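Home | About Us | Programs | Reports | Contact
Search this site Enter keywords Go

Skunum Community Pantry Network
Progress report to the Alvarado Fund
Tuesday, May 26, 2026
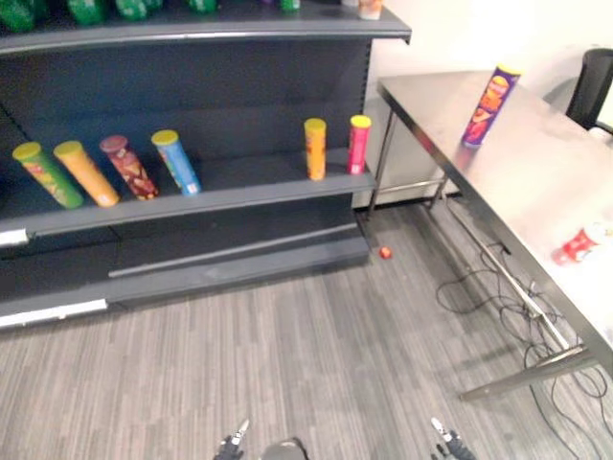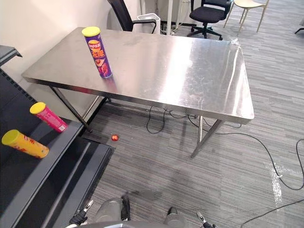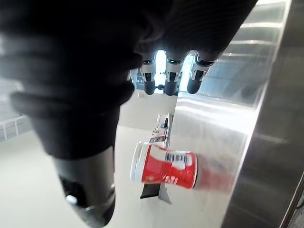
Top: shelving with chip canisters. Centre: snack canister on a steel table.

The network served 226 households in the reporting period and distributed 2,798 parcels. Demand was highest in Dirbridge, where the Saturday service now opens an hour earlier.

Home delivery remains behind schedule. The second driver position was advertised twice and is still vacant — Tia Ackroyd is covering the northern run in the interim. Nearly 200 parcels were collected by neighbours on behalf of residents who would otherwise have received a delivery.

Spending is within the approved budget, apart from fuel. We request approval to move unspent training funds to the vehicle line.

The Skokine centre will begin evening hours in June, with 36 households already registered. Enquiries may be directed to Sheyla Restrepo, Program Manager.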